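Uvell与Wullbridge市政府签署合作协议，共同设立家用电器旧零件流通服务“Badawi零件库”
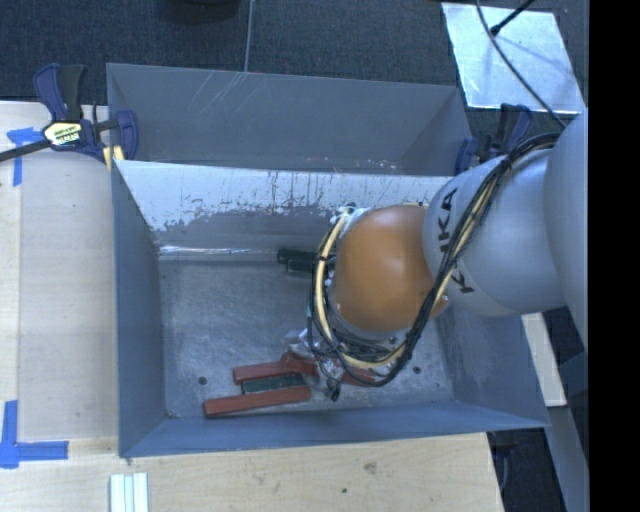

图：浅色木质台面上的灰色敞口金属箱与KUKA机械臂。

（Wullbridge，2025年12月17日）家用电器维修服务机构Uvell今日宣布，已与Wullbridge市政府签署为期4年的合作协议，双方将共同设立面向全市居民及独立维修店的旧零件流通服务，定名为“Badawi零件库”。首批13个收件点将于明年2月开放，接收洗衣机、冰箱、吸尘器、电烤箱及小型厨房电器中仍可使用的零件，经检验、分级和登记后，以统一价格重新投放市场。

签约仪式在Wullbridge市政厅举行。Uvell总经理Youssra Cherkaoui与Wullbridge市循环经济事务主管Edeltraud Trummer分别代表双方在协议上签字。负责仓储及配送工作的Firstead物流公司、参与质量标准起草的维修从业者代表以及部分收件点所在街区的居民出席了仪式。

Youssra Cherkaoui在仪式上表示：“在我们的维修门店里，顾客最常听到的一句话是‘这个型号的零件已经停产’。一台洗衣机的滚筒、外壳和控制面板都完好，仅仅因为一只门锁或一个排水泵买不到，就只能整机报废。与此同时，同型号的机器正在城市另一端被拆解，里面的门锁和排水泵完全可以继续使用。Badawi零件库要做的，就是让这两台机器之间建立联系。”

一、服务背景

Wullbridge市自推行大件废弃物分类收运以来，居民交出的旧家电一直以整机形式进入拆解环节，主要回收其中的金属和塑料。零件本身的使用价值在这一过程中未得到保留。独立维修店若需要停产型号的零件，通常依靠店主之间的私人往来，或从外地二手商处购买，到货时间和质量均难以保证。

今年上半年，Uvell与市循环经济事务办公室开展了前期调研，共收集3,595份维修登记单，内容涵盖故障类型、所需零件、等候时间以及最终是否完成维修。登记单由参与调研的维修店自愿提供，顾客姓名与住址在提交前均已隐去。

调研显示，在未能完成的维修中，零件无法取得是首要原因，其次为零件价格接近新机售价。洗衣机的门锁、排水泵和减震器，冰箱的门封条、温控器和搁架支座，以及吸尘器的电源线卷盘，是登记单中出现频率较高的缺货项目。调研还发现，相当一部分顾客在得知需要等候较长时间后放弃维修，即使该零件最终能够买到。

Edeltraud Trummer表示：“市政府过去衡量家电回收工作，看的是收了多少吨、拆了多少吨。从本协议开始，我们将同时公布有多少零件重新装回居民家中的机器里。这项指标对我们来说是新的，统计方法也需要在实践中调整，市政府愿意把调整的过程一并公开。”

二、服务内容

根据协议，Badawi零件库由收件、检验、登记和供应四个环节组成。

收件环节面向居民和维修店。居民可将已拆下的零件或小型家电整机交至收件点，大型家电仍按现行办法预约上门收运，由市属收运队统一送至检验中心。收件点设于各街区现有的公共服务设施内，包括图书馆、社区中心和旧物交换站，不另行新建场所。居民交件不收取费用，也不支付现金报酬；交件人可获得一张零件抵用凭证，用于日后在零件库购买同类零件。

检验环节由Uvell技术人员承担。所有零件须先进行外观检查和清洁，带电零件须另行通过绝缘与通电测试。零件按使用状况分为三级：第一级可直接更换使用，第二级可使用但存在外观瑕疵，第三级仅供有资质的维修店拆取部件。未能通过检验的零件转入原有的材料回收渠道。

出于安全考虑，部分零件不在接收范围之内。其中包括燃气器具的阀门与喷嘴、含制冷剂的密封部件、锂离子电池组以及微波炉的高压部件。上述零件应按现行规定交由专业机构处理，收件点工作人员将在现场予以说明。

登记环节采用统一编号。每件零件均记录适用品牌与型号、原机生产年份（如可辨认）、检验等级和检验日期。编号附在零件包装上，购买者可凭编号查询检验记录。对于外形相同但适用型号不同的零件，登记系统将列出已知的替代关系，并注明该关系由哪一方确认。

供应环节同时面向居民和维修店。零件目录将在网上公开，亦可在收件点查阅纸质版本。首期目录计划收录2,000种零件，此后按季度更新。维修店可申请开立账户，按月结算；居民可在网上订购后到就近收件点领取。所有第一级零件提供保修，保修期内出现非人为损坏的，可更换同类零件或退回货款。

三、价格与运营

零件售价由Uvell与市政府共同核定，以覆盖检验、仓储和配送成本为原则。协议规定，同一零件对居民和维修店执行相同价格，Uvell自营门店不享受优先供货或价格优惠。该条款系应独立维修店代表的要求写入协议。

在筹备阶段参与协商的独立维修店代表Karim Fahmy认为，这一安排对小型店铺十分重要。“Uvell自己也开店，同行起初有疑虑是很自然的。如果好零件先进自家仓库，剩下的才挂到目录上，那么这项服务对我们没有意义。现在协议写明了零件检验后须当日上架，所有人看到的是同一份目录，我们愿意参加。”Karim Fahmy同时表示，独立维修店希望在服务运行后继续讨论第三级零件的定价，目前的方案对只需要其中一个小部件的店铺而言仍然偏高。

仓储和配送由Firstead承担。该公司将在其位于Wullbridge市北部的现有仓库内划出专门区域，并利用每日往返各街区的既有车次完成收件点之间的转运。Firstead运营负责人Tavion Nguyen-Tran介绍，零件尺寸差异较大，从指甲盖大小的卡扣到整扇冰箱门都有可能进入仓库，因此货架和周转容器的规格经过多次修改。易混淆的小零件将采用单件包装，玻璃搁架和门体则使用可重复使用的护角。

Tavion Nguyen-Tran表示：“居民下单后，我们的目标是在下一个配送日把零件送到指定的收件点。偏远街区的配送日会少一些，具体安排将在服务开放前张贴于各收件点，并在目录网站上公布。”

市政府将提供收件点场地及宣传支持，并在协议期内承担收件点的日常水电费用。检验中心的人员和设备投入由Uvell负责。若零件库在某一年度出现盈余，盈余部分将用于降低次年售价或扩充目录，不作为利润分配。

四、培训与公众活动

协议同时包含一项面向公众的维修培训安排。Uvell培训主管Zineb Tawfik将负责课程编写和讲师选派。课程分为两类：一类面向普通居民，内容以家电日常保养、简单故障判断和安全断电操作为主；另一类面向有意进入维修行业的学员，内容包括零件辨识、万用表使用、常见电机与水泵的检修以及维修登记单的填写。

Zineb Tawfik表示：“许多居民来到门店时，并不清楚机器究竟坏在哪里，也不知道型号标签贴在什么位置。有人把整台机器搬来，结果只是滤网堵塞。也有人照着网上的视频自行拆机，忘了先拔掉插头。我们的居民课程会从这些最基本的地方讲起，包括怎样找到型号标签、怎样清理滤网、哪些盖板可以自己打开，哪些应当留给专业人员。”

居民课程将在部分收件点轮流举办，免费参加，须提前报名。面向从业学员的课程在Uvell培训教室进行，结业者可获得由Uvell颁发的培训证明，并可申请到参与零件库的维修店实习。课程材料将在首轮教学结束后修订，并以电子版形式向公众开放。

各收件点还将设置型号查询服务。居民只需提供型号标签的照片或抄录内容，工作人员即可协助查找目录中是否有适用零件。对于标签已经磨损的旧机器，可预约由技术人员协助辨认。

五、质量监督与信息公开

零件库将设立意见受理渠道。购买者对零件质量、等级标注或适用型号有异议的，可凭编号提出复检。复检由未参与首次检验的技术人员进行，结果以书面形式告知。经复检确认等级标注有误的，除更换或退款外，该批次同类零件将暂停供应，待重新检验后恢复。

市循环经济事务办公室每年发布一次运行报告，内容包括接收与售出的零件种类、检验未通过的主要原因、复检情况、各收件点使用情况以及财务收支。报告在市政府网站公布，并存放于各收件点供查阅。

关于个人信息，协议规定交件和购买时仅收集完成服务所必需的内容。带有存储功能的控制板或显示模块，在进入检验环节前须清除其中的用户数据；无法确认已清除的，一律转入材料回收，不得再次流通。

六、后续安排

在正式开放之前，Uvell将完成检验人员培训和首期目录的录入工作，Firstead将进行仓库与收件点之间的试配送。收件点的地址、开放时间和可接收零件清单将于开放前公布。已有旧零件希望交出的居民，请在收件点开放后再行送交，现阶段请勿将零件放置于图书馆或社区中心门外。

有意参加零件库的独立维修店可自即日起向Uvell提交登记申请。申请时须提供营业证明及主要维修品类。已参加前期调研的店铺无需重复提交营业证明，只需确认联系方式和结算账户。

协议期满前，双方将共同进行评估，并据此决定是否续签以及是否将服务范围扩展至园艺工具和电动缝纫机等其他类别。Edeltraud Trummer在仪式结束时表示，邻近城镇已有意向了解该服务的运作方式，市政府将在首份年度报告发布后与其分享相关资料。

关于Uvell

Uvell是一家总部设于Wullbridge的家用电器维修服务机构，业务包括上门维修、门店维修、零件供应和技术培训，服务对象为居民家庭、租赁住宅管理方及小型餐饮场所。

关于Firstead

Firstead为区域性物流企业，主要从事仓储管理和城市短途配送，在Wullbridge及周边地区设有仓库和配送站点。

关于Wullbridge市循环经济事务办公室

该办公室隶属Wullbridge市政府，负责本市废弃物减量、旧物再利用以及相关公众宣传工作，并管理市内各旧物交换站。

媒体垂询

有关Badawi零件库的采访申请，请与Uvell新闻联络处联系。有关收件点场地及市政收运安排的问题，请与Wullbridge市循环经济事务办公室联系。协议摘要和可接收零件清单草案可向上述任一机构索取。

（完）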